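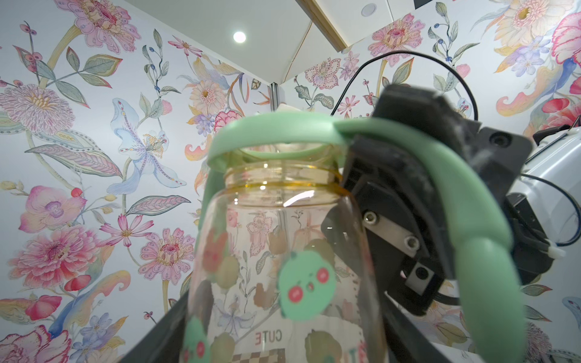

Attachment 1: wrist view, bottle held at the shoulder, handle strap over the neck

Home | Tickets | My queue | Knowledge base | Log out

Ticket: Gripper closes late when teaching bottle pick by remote control
Product: Maglaya teaching kit, single arm
Site: Clasmont, small room
Raised by: Kam-wah Yen
Priority: Normal
Status: Closed

Problem as reported

We are teaching the arm to pick up a drinks bottle and stand it on a tray. The operator drives the arm with the hand controller and we save each run as a demonstration. Since the August update the gripper closes late. The operator squeezes the trigger, the arm is already moving up, and the fingers come in after that. Sometimes they catch the bottle and sometimes they catch the handle strap.

The bottle is clear plastic with a mint-green strap that loops over the neck, and we run it without the cap. We aim for the shoulder, just under the threads. The attached still is from the wrist camera with the fingers on the shoulder.

The target for this task is 500 good demonstrations. I don't want to carry on until this is sorted, as the late close will be in all of them.

Already tried: restarted the controller, restarted the arm, swapped the USB lead. No change.

Reply from support

Thanks for the still. The grip point looks sensible. Please send:

- the log from one bad run
- the value of "trigger smoothing" on the Nultau settings page
- whether it also happens with the wrist camera view switched off

Please also check the strap. It passes very close to the wrist camera in your picture and comes in front of the gripper. That won't cause a delay, but it can hide the fingers from the operator, and people tend to squeeze later when they can't see the contact.

Reply from Kam-wah Yen

Log sent. Trigger smoothing is 12. I didn't set it, so I assume the update did. On our other arm, which has not been updated, it is 2.

With the wrist view off the delay is the same, so I don't think it is the operator. I had a second person drive and they got it too.

Agree about the strap. It has been getting in the way whichever side we come from.

Reply from support

The smoothing value is the cause. It averages the trigger over that many samples, and at 12 the fingers lag well behind the hand. The update copied the value from the joint smoothing field, where 12 is normal. We have raised this with the Nultau developers.

To fix:

1. Stop recording and park the arm.
2. Open Settings, then Hand controller.
3. Set trigger smoothing to 2. Leave joint smoothing alone.
4. Save, then power the controller off and on. Saving alone does not apply it.
5. Do a few grips on nothing, then a few on the bottle, before you record again.

Demonstrations recorded since the update should be marked as suspect. The recorder stores the smoothed trigger signal, so the raw one can't be recovered from the files.

Reply from Kam-wah Yen

Changed to 2 and power cycled. The fingers now follow the trigger. I missed step 4 the first time and nothing changed, so it might be worth having a message on the page.

One new thing. With the delay gone the grip comes on harder than we are used to, and the bottle walls flex. Is there a limit we can set?

Reply from support

Yes. Same page, "grip force limit". It is set to 100 by default, meaning full force. For a thin plastic bottle start at 40 and go up if it slips. Keep the same value for the whole set of demonstrations. If you change it halfway, the same trigger position will mean two different things in the data.

For the strap, choose one position and put it back there before each run, or vary it on purpose and record enough runs of each. If it drifts a little from run to run you will get a few odd cases and too few of any of them to learn from.

Reply from Kam-wah Yen

Set to 45. It slipped at 40 when the arm turned. At 45 the bottle stays put and the walls hold their shape.

We will keep the strap in one position for this set and do the others separately under the Pastavine task name. I have marked the old runs as suspect and started the count from zero.

Ran a batch this afternoon, finished at 16:20, no late closes. Happy for this to be closed.

Closing note

Cause: trigger smoothing overwritten by update. Fixed by resetting the value and power cycling the controller. Linked to developer item 698, still open. Request for a "restart needed" message added to the same item.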